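Re: [equipment] Second kitchen bench - what goes in the September order

Stela Husar wrote on 05/12/2021:
> Can we settle the budget before Mudaliar's quote lapses? I have 2,880 for
> the lot and I don't want to split it over two orders.

Stela,

2,880 covers it if we drop the second cooktop. My list is 4 pairs of foam-faced fingers, spare mounting plates with printed markers, and one more set of curtains and clips. Zelletti want 300 for the curtains, delivery included. The present bench for comparison, with cooktop, toaster and pot on the table:
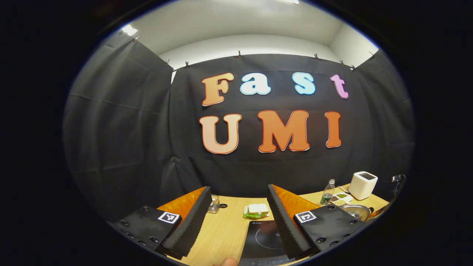
Roswitha Seidel asked whether the fingers could come from Tornenine instead, as their lead time is 19 days and Mudaliar won't commit to a date. She would also rather hold back the curtain money until the fingers are in stock.

I have no objection to Tornenine, provided the screw pattern fits our plates. I'll ask for a drawing. The curtains should stay on the order - Zelletti's price is only good with the rest of the Presamus account.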